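### 4.3 Does the second gripper earn its place?

The results in 4.2 make the softer fingers look like a clear winner, and we were pleased with them for a while. On a second reading we are less sure. Most of the gain came from tasks with boxes and bottles, which have flat or evenly curved sides and can be picked up by almost anything with two jaws. Claims made for compliant fingers, including those in our own earlier report, tend to rest on objects of that sort. We therefore ran a further comparison on hand tools, using a small retail display and a basket, and kept everything else as close to 4.2 as we could.

Two finger sets were compared. The first, which we call Zoken, has stiff fingers with a thin rubber face. The second, Sokov, has a ribbed finger that bends inwards when it is pushed against something. Both fit the same arms and are closed by the same motor, so differences in speed or in the controller should not enter into it. We say "should" because the Sokov fingers are longer, and the added length moves the point of contact away from the wrist. A small error in wrist angle is a larger error at the tip. We corrected for the offset in software but did not retune the controller, and a reader who thinks this puts the longer fingers at a disadvantage has a fair point.

The full set came to 570 attempts, split evenly between the two finger sets. Each attempt was driven by an operator through a pair of leader arms, with no learned policy involved. Frauke Böttcher and Jannik Gerlach did all of the driving. Neither was told which result we hoped for, but both could see which fingers were fitted, and we know of no good way to hide this from a person who is looking at them. Gerlach had used the Zoken set for six months before the comparison began and Böttcher had used neither. We report the two operators separately in the appendix for that reason.

An attempt counted as a success if the tool was held, moved to its target and let go without being dropped and without the operator opening and closing the gripper a second time. The last condition matters more than it looks. When we allowed one regrasp, the two finger sets could no longer be told apart on any tool with a straight handle. Jairo Chávez has argued that a regrasp is cheap and that a shop or a workshop would never care about it. We have kept the strict rule in the main table and give the looser one beside it, and we would ask anyone quoting the strict figures to quote the others too.

Figure 6 shows the layout used for the display tasks. Tools were moved between the pegboard and the basket, and the arm was free to approach from any side that its joints allowed.

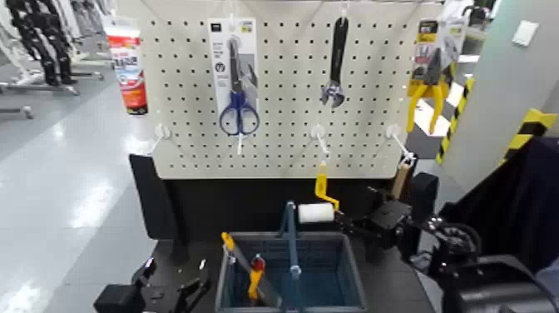 **Figure 6.** Display task. The right arm holds a small paint roller by the basket; carded scissors, a wrench and carded pliers hang on the pegboard behind.

The paint roller proved a poor test of grip and a good test of almost everything else. It is light, and both finger sets held it whenever they reached it squarely. What went wrong was the angle. A roller picked up slightly askew swings away from the line the operator has in mind, and its far end then meets the basket handle on the way down. This happened with both finger sets. The bending fingers let the roller turn a little on contact, which sometimes saved the attempt and sometimes lost the tool. We can't separate these two effects with the data we have, and we do not believe a single success rate describes them well.

Hanging goods raised a different problem. A carded tool has to be gripped through or around its packaging, and the card gives before the tool does. Operators soon learnt to go for the tool itself where it showed. That habit makes the later attempts easier than the earlier ones for either finger set, and our running order was not properly shuffled in the first week. Mattes Voß found this when he checked the logs, and we repeated the affected block. The repeated block narrowed the gap between Sokov and Zoken. It did not close it, but a difference that shrinks when the order is corrected should be treated with some care.

Three further doubts are worth setting down.

First, finger wear. The rubber face on the Zoken set was replaced once, in December, and its success rate on smooth handles rose straight afterwards. We did not replace the ribbed fingers at all. A comparison between a worn part and a fresh one is partly a comparison of maintenance habits, and we suspect that many published gripper rankings, ours included, carry some of this.

Second, the camera view. The operators worked from a head camera and had no wrist view for these runs. Longer fingers are easier to see from above and in front. Part of what we have scored as better grasping may simply be better sight of the fingertips. Jannik Fuchs tried a short run with a wrist camera at the Lillthorpe site, where the gap was smaller again, but he used a different basket and a different table height, and we leave his numbers out of the table.

Third, the choice of tools. We picked goods that would fit on the board and in the basket, and that one arm could carry. Heavy tools and very thin ones are missing. The Grube test set has both, and results on it from other groups do not favour bending fingers nearly so strongly as ours do. We had planned to run it and ran out of time with the arms.

Taken together, the display tasks support a weaker claim than the one we set out to make. Sokov fingers did better than Zoken fingers under a strict scoring rule, with two operators, from a fixed view, on fairly light tools. With one regrasp allowed, most of that advantage is gone. A laboratory that already owns stiff fingers in good condition would, on this evidence, gain more from a wrist camera and fresh rubber than from a new finger design, although we have not tested that directly and the Lillthorpe run is too short to lean on. Section 4.4 repeats the strict and loose scoring for the two-arm handover, where the second gripper has to take a tool from the first and the angle problem described above becomes harder to ignore.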